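# Home-Built Arms, Handout 3: Picking Cans off a Shelf

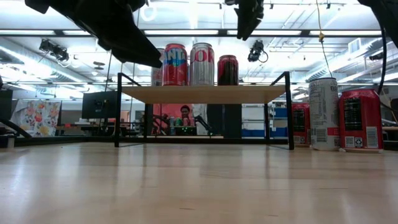
Last time we got both arms moving without hitting each other, which deserved the cheering it got! Tonight we go after something harder: taking a drink can from a low rack, setting it on the table, and then putting it back.

Cans are a wonderful first object. They're cheap, they're all nearly the same shape, and they punish sloppy work right away. A full one is heavy enough to slip, and an empty one dents if you squeeze too hard (keep your dented ones, we'll use them in Handout 4).

## Before you power up

- Arm base bolts tight, cables clear of the elbow
- Speed limit set to 5 in the Sterau config file
- Controller listening on port 3113
- One person on the stop button, always

## The approach

Come in from the front and slightly above. The board sits on a thin frame, and a finger that drops too low will hook it and drag the whole rack toward you. Maeve Hanrahan's trick is to teach a "hover" point first, a hand's width in front of the can, and save it before you go any closer. Do this!

When cans stand close together, start with the one that has open board beside it. You want space for the finger on the far side.

## Closing the gripper

Close slowly and watch the motor current. On the Elberg servos, almost 2000 on the raw readout is a firm hold for a full can. Write down your own number, as our two grippers disagree.

## To try

1. Move one can from rack to table, 5 times in a row.
2. Swap in a can of a different height and find out what breaks.
3. Put it back upright. (Much harder than it sounds, and so satisfying.)

Bring your notes in September. Waqas Gilani has the spare finger pads.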